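3.2 Sealing method

Each Paslow carton was closed with one centre strip and stored for 20 days before the peel test.

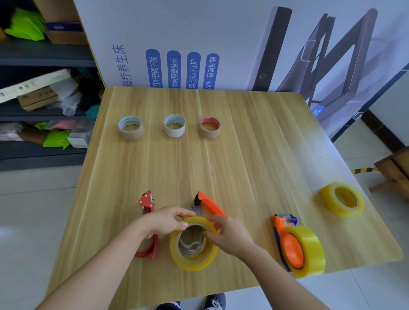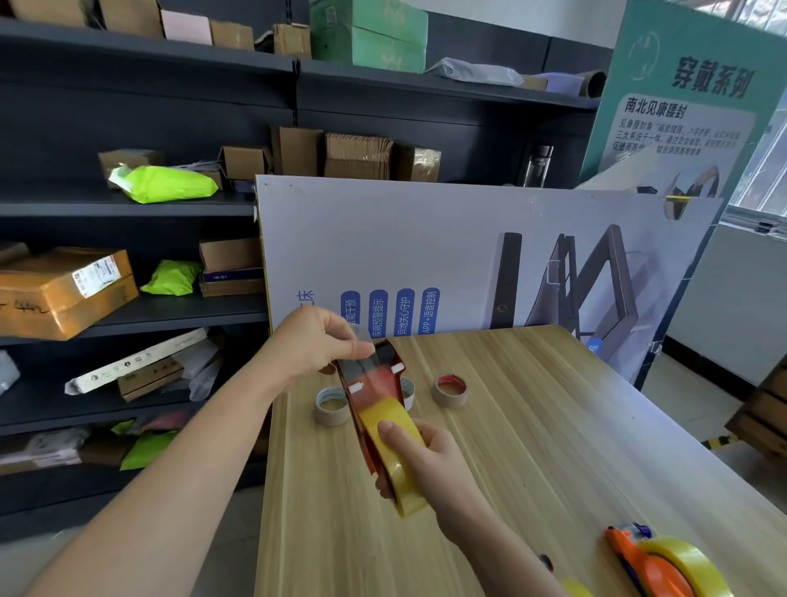
Peel strength fell as storage humidity rose, and the loss was greatest on recycled board. Yellowish packing tape on a handheld dispenser was used for all plastic-film samples — paper tape was tested separately by Ngan-ling Chiu. Two cartons split at the fold and were left out of Table 4.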